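Textbooks > Design and Technology > Robots in the Classroom > Chapter 6

14 comments | 28 shares

Chapter 6
Teaching by Hand: The Bookshelf Project

Every school robotics club reaches the point where someone asks why the robot can't just tidy up. The question usually comes near the end of term, and usually from the person holding the broom. This chapter takes it seriously, which is more than the club at Trodero College did the first time it was raised.

Their first attempt was a program. It ran to 2,780 lines, and it could put one particular book on one particular shelf, provided that the book and the shelf had both been told to stay where they were. When the cabinet was nudged sideways by a passing rucksack, the arm placed the book with great care into the air beside it. The program was awarded a name, Santoro, and then quietly retired.

Sulastri Sutanto, who ran the club and marked its logbooks, suggested a different approach. A person already knows how to shelve a book. If that person does the job while holding a pair of gripper fingers, and a camera records what the fingers do, the recordings can be used to train a robot. Nobody has to write down what a wrist is up to, and most of us would make a poor job of it if asked.

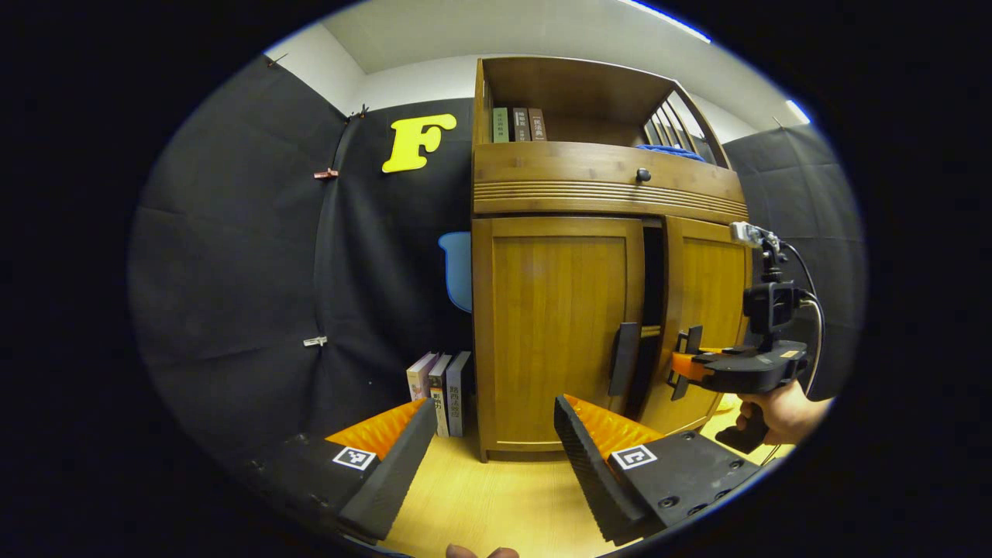 TRODERO, May

The handheld gripper has two padded fingers, and each carries a printed black-and-white marker. A computer can find such a marker in the recording and work out how far apart the fingers are. The orange ridged inserts on top attracted a good deal of theory from the younger members, none of which is needed for the exam.

The task was called Flilley, after a cat. A book starts on the floor beside the cabinet. It must be gripped, lifted, carried to the open shelf at the top and left standing upright. One go at this, from start to finish, is a demonstration. The club recorded 1,404 of them before the summer break, and then threw out 159. Some of the discarded ones showed books being dropped. Others showed books being shelved perfectly by a pupil who had lost patience and used the other hand.

Throwing those away took an afternoon and an argument. One side held that a dropped book was honest work and ought to count. The other pointed out that a robot trained on dropping will learn to drop, and will be very good at it. You will meet this argument again in Section 6.3, under the heading "Cleaning the data", where it is conducted more politely.

Before you read on, put a book on a shelf with your finger and thumb only. Do it slowly. Note when your fingers open, when your wrist turns, and whether you tilted the book before letting go. Keep your notes for Section 6.1, in which they will be compared with those of your neighbour, who will have done it differently and will be certain that you are wrong.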